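Teaching by demonstration (robotics)

From the Nendville Open Handbook of Machines and Making

Teaching by demonstration, also called learning from demonstration or simply showing, is a way of getting a robot to do a job by having a person do it first. The person's movements are recorded along with what the robot's cameras and sensors would pick up, and a computer program is then trained to link the two. Given enough recordings, the program can produce movements of its own when it meets a similar situation. The results can be startlingly graceful, and the idea itself is one that any child who has learned to tie a shoelace would recognise.

The older approach, still used wherever parts arrive in the same place every time, is to write down each position the arm must pass through. It is precise and dependable. It copes poorly with a crumpled tea towel.

Methods

Hand guiding. The teacher takes hold of the arm and moves it through the task. Many modern arms can be made to go slack, so that only a light push is needed. Hand guiding gives exact readings from the joints, but the teacher's own arms and body tend to get into the camera's view, and two-armed jobs are awkward.

Remote control. The teacher stands apart and steers the robot with a joystick, a pair of tracked handles or a smaller copy of the arm. The copy, often called a leader arm, is the favourite in many workshops, as it feels natural within minutes. Everything recorded is something the robot has really done. Against that, the teacher cannot feel how hard the robot is pressing unless the equipment sends force back to the hand.

Hand-held grippers. The teacher carries a gripper like the one fitted to the robot, with a camera mounted on it, and does the task directly. The robot itself can be in another building. This makes it wonderfully quick to gather recordings in kitchens, sheds and shops, and the teacher feels the weight and resistance of things through the tool. The drawback is that a person can reach in ways an arm cannot, so some recordings have to be thrown away.

What is recorded

A single run through a task is usually called an episode. It holds the video, the path of the gripper through space and how far the fingers were open at each moment. Wide-angle lenses are popular on grippers, as they take in the surroundings as well as the fingertips. Printed square markers are often stuck to the fingers so that the opening can be worked out from the picture alone.

Variety matters a great deal. The Lullon kitchen set, compiled in Nendville, began in April with 9 household tasks and grew to 700 episodes. Its makers moved the objects between runs and changed the lighting. An early version, in which a bowl always sat on the same side of the table, had produced a robot that reached for that side whether the bowl was there or not!

Good teachers also record recoveries. If every episode is perfect, the robot never learns what to do after a near miss, and small errors build on one another until it is lost. Some groups therefore begin three runs in every batch from a deliberately clumsy position.

Kitchen tasks

Kitchens are a much-loved testing ground. Lids, slots, trays and plates call for quite different kinds of touch, and the objects are cheap and easy to replace. Rice cookers and toasters turn up again and again, often side by side on one table so that several tasks can be shown without clearing it.
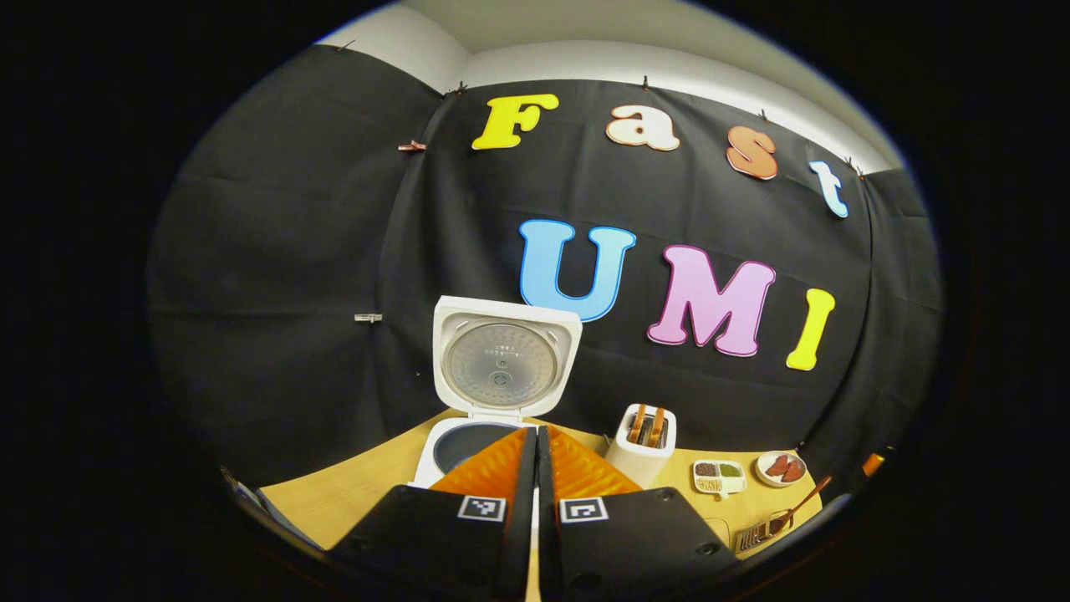 Kaewsai, writing in the discussion pages of this handbook, disagrees that hand-held recording is always the quicker route. With a leader arm, Kaewsai argues, a bad demonstration shows itself at once, whereas with a gripper in the hand a whole afternoon can pass before anyone finds that the arm could never have followed. The Vover method tries to meet this objection by checking each path against a model of the arm as soon as the episode ends, and sounding a buzzer if any part is out of reach.

See also: leader arm; gripper; force feedback; tracking markers

Last revised 16th November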